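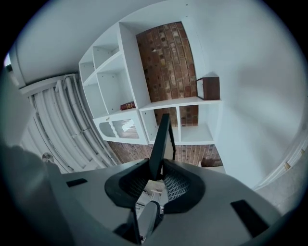 Do I need to know how to code before starting this unit?
None needed for the first four sections. You need two hands, a partner and some patience, and the scripts in section 5 are handed to you ready to run.

CHAPTER 11
Teaching by Hand: The Club Project

What you'll be doing. Picking things up, putting them down, doing it over. The Prallosier project is built on demonstrations made by people, and most of this chapter is how to make good ones. The math comes later (chapter 12, skip ahead if you must).

Words to know before you read on: demonstration, grasp, fiducial marker, episode, handoff.

Background, quickly. The project started as an after-school club run by Solange Fraser and Vilmos Fodor. Four students at first, one pair of grippers, a spare room. First try was one-handed pick and place, small stuff, easy. Then Anikó Kocsis asked why not two hands, and the whole plan got rewritten over a July. By the end of that year the club had 3,719 episodes saved. 156 of them had to be thrown out, mostly because a marker got covered by a sleeve or an elbow. Remember that number when somebody tells you to roll your sleeves up.

Why flat things. Boxes are forgiving. A flat, thin object like a picture frame isn't, it tips and swings and wants to turn in your grip. With two grippers you hold it from both sides and the tips have to agree with each other. Most students squeeze too hard the first time. Light pressure, then lift, then wait a beat before you move sideways.

Working in a group. One person demonstrates, one keeps the log, one rests. Swap every 20 minutes or when the forearms start to ache, whichever is first. Ákos Hajdu's log sheet is at the back of the book, copy it as is. Write down the object, who held it, and what went wrong. "Went bad" is not an entry.

Before you start each episode:

1. Say the task out loud. "Frame, desk, lift, hold." Your partner writes the same words.

2. Check the markers. The printed cubes need to stay clean and un-bent, and all the patterns whole. A torn corner means a new cube, dont tape it.

3. Stand so the object is in front of you, arms forward, elbows free. Know where the power cables run before you step anywhere. Bring both tips in to the object together and keep the marker cubes clear of your arms.
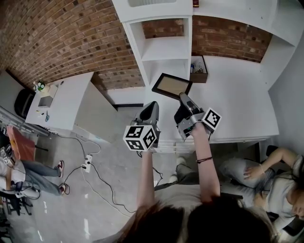 4. Hold still for a slow count of three at the end. The trimming script looks for that pause. No pause, no clean ending, and the log keeper has to cut it by hand.

5. Put the object back where it began. Exactly there for the first set, then a hand's width off for the second set, then wherever you like.

A good session for a new pair is 96 episodes. Less is fine if the log is complete. Bienvenido Catacutan's group did half that in there first week and had the best data in the club.

Next, section 11.1: choosing objects and filling in the Listel sheet. Bring a pencil.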